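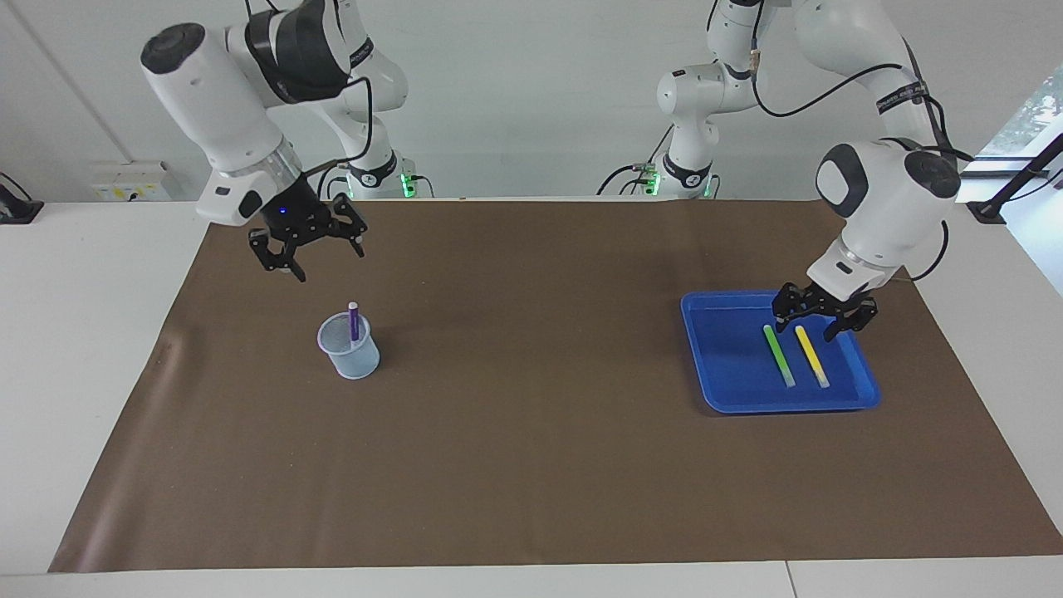
4.2 Task and apparatus

The marker task was set as the third of five exercises in the undergraduate manipulation module. Each student group was given the same bench, a two-arm station with parallel grippers on both sides, and asked to collect teleoperated demonstrations, train a policy from them and report how it behaved. Groups were free to choose the order in which the markers were moved and the arm used for each move, provided the choice was kept fixed across all of their demonstrations.

Figure 3 shows the bench during an episode. Brown paper was laid over the white tabletop to cut down glare. Markers lie in a shallow blue tray on the side of the robot's left arm, and the goal is a translucent cup standing on the side of the right arm. In the state shown, the purple marker is in the cup, while the green and yellow markers are in the tray with the left gripper above them. The distance between tray and cup was left wide on purpose, so that groups had to decide between a handover in mid-air and a set-down on the paper.

Figure 3. Bench for the marker task, with one marker in the cup and two in the tray.

Demonstrations were recorded with Fleseck, the logging tool written for the module by an earlier cohort. An episode was kept if all markers ended upright in the cup and the cup had not fallen over. Episodes in which the operator paused for longer than five seconds were flagged but not removed. Seven groups completed the exercise and handed in 518 episodes between them.

4.3 Handover and set-down

Four groups used the handover and three the set-down. The two methods gave different kinds of error. With the handover, most failed trials came from the receiving gripper closing too near the end of the marker, after which the marker turned in the fingers and struck the rim of the cup. With the set-down, the marker sometimes rolled after release, and the policy tended to reach for the place where it had been put down. Group Bindon reduced this by pressing the marker lightly against the paper before opening the gripper. Group Issa tried the same change with less success, possibly due to a faster release.

Each policy was tested over 18 trials on the Thursday following submission. The cup was moved by hand between trials within a marked area of the paper. Policies trained by group Esow were tested a second time after a wrist camera was found to have shifted on its mount, and only the second set of results is used in Table 2.

Last updated: June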